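## Claiming for a second pair of glasses under a workplace eye care scheme

Posted in: Employment and Benefits
Posted by: Lavel

I would be grateful for guidance from members familiar with employer eye care schemes. My employer has 672 staff and operates a scheme through an outside administrator, Zikis. Under the rules, an employee who uses a screen for most of the working day may claim the cost of one eye test and up to 400 towards glasses in each scheme year.

In August I claimed for a pair intended for screen use. The claim was paid in full. My prescription has since altered, and the optician has advised a different lens for the distance at which I sit from my monitor. Zikis has declined a second claim on the ground that the yearly allowance has been used. The staff handbook, however, states that the employer will meet the cost of "any correction found necessary for display screen work". No yearly limit is mentioned in that section.

I should like to know which document takes priority, and whether I should write to Zikis or to my employer.

---

**Pieter Moodley**

The two documents deal with separate matters and should be read separately. The scheme rules govern what the administrator will pay. The handbook records what your employer has undertaken to provide. A refusal by the administrator does not settle the second point, and your letter should therefore be addressed to the employer.

Members in this position are advised to proceed as follows.

1. **Obtain a written statement from the optician.** It should confirm the date of the test, that the prescription has changed, and that the new lenses are required for screen work. A till receipt is not sufficient. General wording such as "new glasses advised" is often returned with a request for more detail.

2. **Keep the existing pair and its case until the matter is closed.** An employer may ask whether the present frame can be reglazed, and the optician will need to inspect it before giving a price. Reglazing is frequently cheaper than a complete new pair.

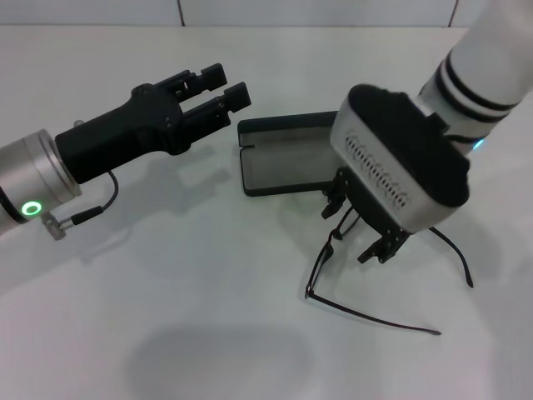
3. **Write to the human resources department.** Quote the handbook section by number and attach the refusal from Zikis. Ask for a decision within 10 working days. Please keep the letter to a single page and leave out any complaint about the administrator, as this tends to send the letter to the wrong team.

4. **Do not order the lenses before you have a reply.** Many employers will not refund a purchase made without prior approval, even where the claim would otherwise have been accepted.

If the request is refused, ask for the reasons in writing and raise the matter under the grievance procedure. Your handbook should state the time limit for doing so.

---

**Plova**

Same happened at my last place. They paid for the lenses but not the frame. Worth ringing HR first.

---

**Puma**

I would add one point to the reply from Pieter Moodley. Please check whether the handbook forms part of your contract. In many organisations the opening page states that it does not, and in that case the employer may have more freedom to change the arrangement. The wording quoted would still be useful in a grievance.

It is also advisable to find out when the scheme year ends. Ours runs from April, and a colleague whose second claim had been refused was paid without difficulty after waiting 37 days and submitting it again. The optician's statement was still accepted.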